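The bracket had sheared on the left wrist, so Kristof Dijkstra was in the cell until past eight with the guard open and a flashlight in his teeth. He swapped the bracket, ran new cable through the sleeve, and logged the part number. Then he sat down at the bench and typed the date at the top of the sheet, 8 January 2018.

The machine was called Haslam. It had been called that before he was hired at Trindance, and the name was painted on the cabinet, so he used it. It had two arms and a temper, according to the last technician. Kristof had never seen the temper. He had seen loose connectors, and one bad power supply.

After any work on a wrist, the rule was to zero the joints, then run the room in Pokero before the real arms were allowed to move. Pokero was old and slow to load. Kristof entered the new offsets for joint 6, checked them against the paper, and pressed the key.

Ettore Marino came in with his coat on.

"You still here?"

"Running the room."

Ettore pulled up the other stool and looked at the monitor.

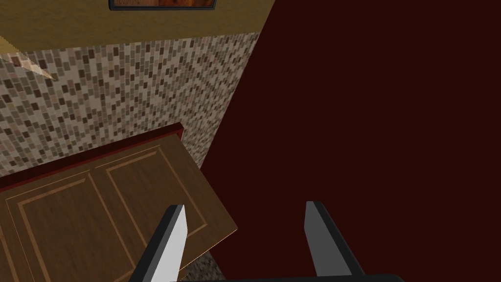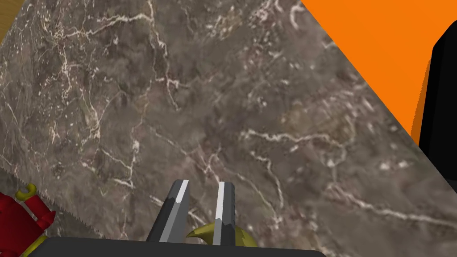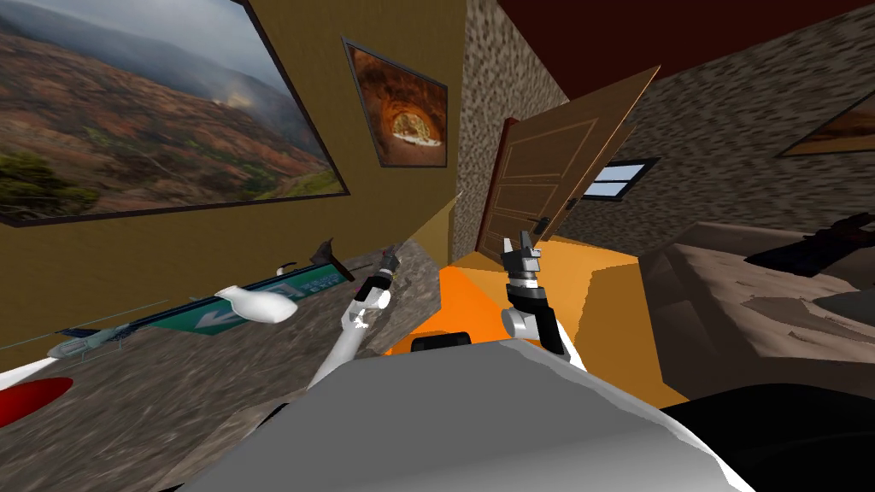
"Who picked that tile?" Ettore said.

"Before my time."

"It's a lot of tile."

Kristof stopped the run and opened the torque log. The left wrist was reading high. It had read high last April too, after the same bracket, and he had spent a day chasing the motor before he found a cable tie pulled too tight. He got up, went back into the cell, and felt along the sleeve with his thumb. The second tie was tight. He cut it and put on another one, and this time he left a finger of slack.

"That's all it was?" Ettore asked.

"I don't know yet."

He ran it again. Pokero took its time. Ettore read the maintenance sheet from the top, moving his lips a little. The sheet said Haslam had 149 hours on the current grease and was due at 400.

"You could do the grease while you're in there," Ettore said.

"It isn't due."

"My father did everything early. Oil, tires, all of it."

"How did that go?"

"He had the same truck my whole life." Ettore buttoned his coat. "It was an ugly truck."

The log finished. The left wrist had come down to match the right. Kristof wrote both numbers in the column and initialed them, then held out the pen. A wrist job needed 2 signatures - that was a Plidunach rule, from the people who owned the building and the insurance.

Ettore signed on his knee. Kristof closed the guard, turned the key, and stood back behind the yellow line to watch the real arms come up.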